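3.2 How I read the trademark files

I went through 258 opposition files, all of them about word marks, and I read every one myself (my eyes have still not forgiven me!). Saadet Kaplan then took 83 of them and read them again without seeing my notes. We disagreed more than I'd hoped, mostly on how alike two names sound when you say them out loud.

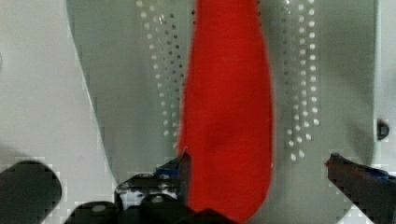
Take Zestell and Tendance. On paper they share a few letters and that's it, so I marked them as far apart and moved on. Saadet did the same. Clovness gave us more trouble – I kept hearing "cloves" and she kept hearing "closeness," and we ended up with scores 2 points apart.
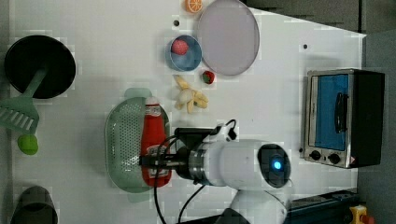

Then there's Güneş, where the dots and the cedilla matter a lot if you speak Turkish and hardly at all if you don't. Nazmiye Kocabaş talked me into scoring it twice, once with the marks and once without, and I'm glad she did. I closed the file list on Apr 20, 2024, so anything decided after that isn't in here.

Figure 2. Kitchen items and a robot arm on a white tabletop.

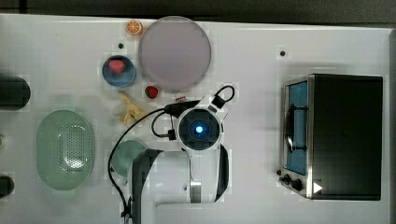
The scores come straight from our reading sheets, with no smoothing. Some files ran up to 960 pages, and for those I read the decision first and went back to the evidence afterward.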